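Bathroom day at the Wunau flat, and I'm so pleased with this little room! Beige tiles, glass shower, and an electronic bidet toilet with its own panel of buttons — my favourite thing in the place. The red brush holder was my pick for a bit of colour.

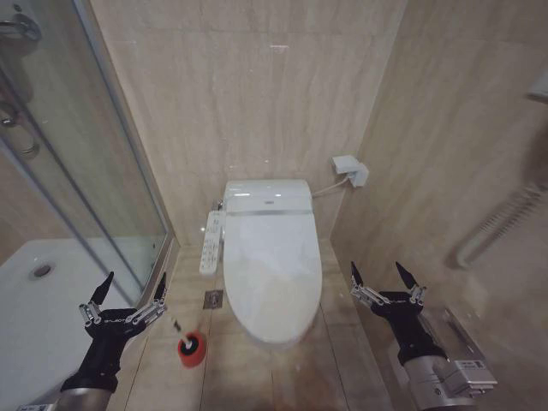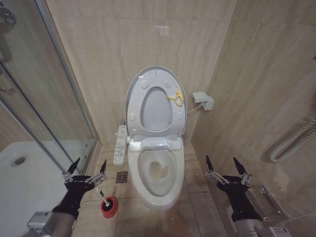
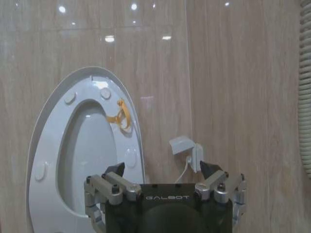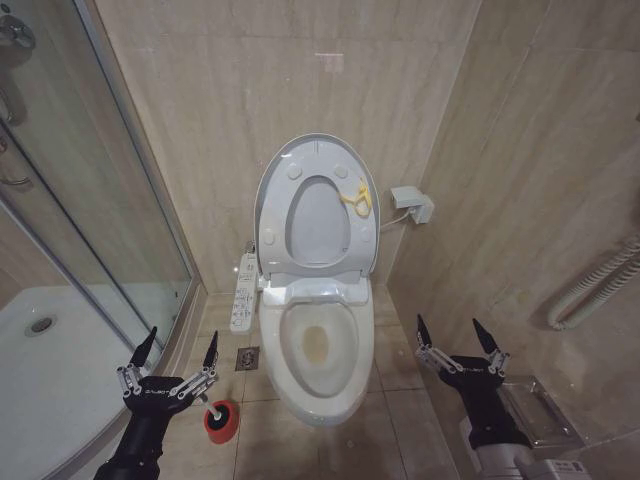

Nkechi swears by citric acid for the bowl, left overnight, so I've bought a big tub (13 dollars!). Grout is next — I have a stiff brush and a whole Saturday. If you've got a trick for keeping shower glass clear, please leave it in the comments.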